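Ticket 791: Lemon-to-plate success rate drops after scene update
Project: Gavach (sim tabletop evaluation) 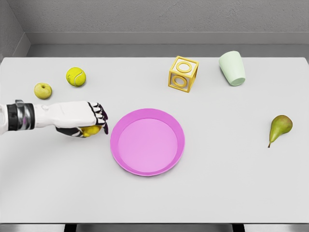

Summary

Opened by: I-hsuan Yang
Assigned to: Leokadia Nowakowski
Opened: Mar 6, 2024
Status: Resolved, one follow-up open

The pick-and-place policy from the February checkpoint used to score 80 percent on "put the lemon on the plate." With the new scene files it scores 30 percent. Same checkpoint, same instruction text, same start pose for the arm. Each score is from 500 episodes.

Objects in the layout: lemon, pink plate, apple, tennis ball, yellow block with ring cutouts, green cup on its side, pear. The render I attached has the hand closed on the lemon, just left of the plate.

What I expected

A small drop at most. The scene update was supposed to change the wall texture and the lighting and nothing else.

Log

I-hsuan Yang
Reran the full set with the old wall texture put back. No change in the score. Then reran with the old lights. No change there either, so I don't think this is visual.

Leokadia Nowakowski
Can you split the failures by stage? The summary script only reports pass or fail.

I-hsuan Yang
Did that. Reach is fine and the grasp is nearly always fine. Almost all the failed episodes are marked failed at the place stage. The odd part is that when I replay them, the lemon goes onto the plate in most of them. It rolls a little and ends up against the rim.

Leokadia Nowakowski
Then I would look at the success check before the policy. It wants the lemon center inside a radius from the plate center, the hand open, and the lemon below a speed limit when the episode ends. Which of the three is false?

I-hsuan Yang
The radius one. Hand open and speed both pass.

Fung-ping Liu
The plate mesh was swapped in the same update. It's not in the notes, but it's in the diff. The new plate is wider and has a raised rim. The old one was close to flat. The radius in the check was typed in by hand for the old plate and never changed.

Leokadia Nowakowski
That fits. A lemon resting against the new rim is outside the old radius and gets counted as a miss. I changed the check to read the radius from the plate mesh and rescored the saved episodes without rerunning the policy.

I-hsuan Yang
Rescored numbers are back in line with the old scene. I also watched a sample of episodes that changed from fail to pass and the lemon is on the plate in every one.

Gunnlaugur Damgaard
Before this gets closed: the apple and pear tasks use the same check. Any results on those from the new scene need to be rescored too. Please don't put the old and new numbers in one table until that is done.

Leokadia Nowakowski
Agreed. Rescoring both tonight.

Resolution

Cause: fixed radius in the success check did not match the new plate mesh.
Fix: radius is now read from the mesh when the scene loads. The loader stops with an error if the plate has no mesh bounds.
Policy checkpoint: not changed.

Follow-up

Add the stage split to the default summary script. Assigned to Fung-ping Liu.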